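Zwei Greifer fürs Einschenken, lohnt sich das überhaupt?

Nikzad
Unser Kurs soll im Sommer beim Panent-Wettbewerb antreten, Aufgabe Einschenken. Seit Februar basteln wir daran, und ich glaube langsam nicht mehr, dass das was wird. Aufbau momentan:
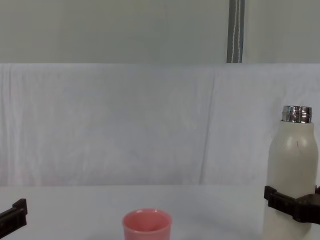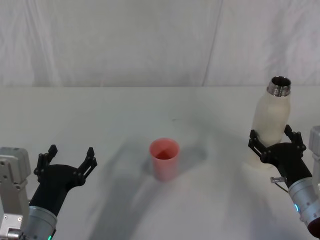
Flasche rechts im Greifer, Becher frei auf dem Tisch.

Wie viele Vorführungen braucht man, bevor sich das Training lohnt? Im Kursheft steht 75, das kommt mir geraten vor.

Farhad Bagheri
Rechnet mit rund 75 sauberen, wenn Becher und Flasche immer gleich stehen. Sobald der Becher wandert, reicht das nicht. Wir hatten letztes Jahr 27 zum Testen aufgenommen, damit lief das Programm zwar, aber getroffen hat es selten. Und traut keiner Erfolgsquote, die aus zwei Versuchen stammt, egal was der Betreuer sagt. Erst mit Reis üben, dann Wasser.

Pilent
kommt drauf an. bei uns ging gar nix, haben dann linienfolger gemacht

Ähnliche Beiträge
Greifer rutscht an glatten Flaschen ab
Gildale-Steuerung: Arm zittert im Stand
Wettbewerb Panent: Wer war schon dabei?
Linienfolger fährt nur links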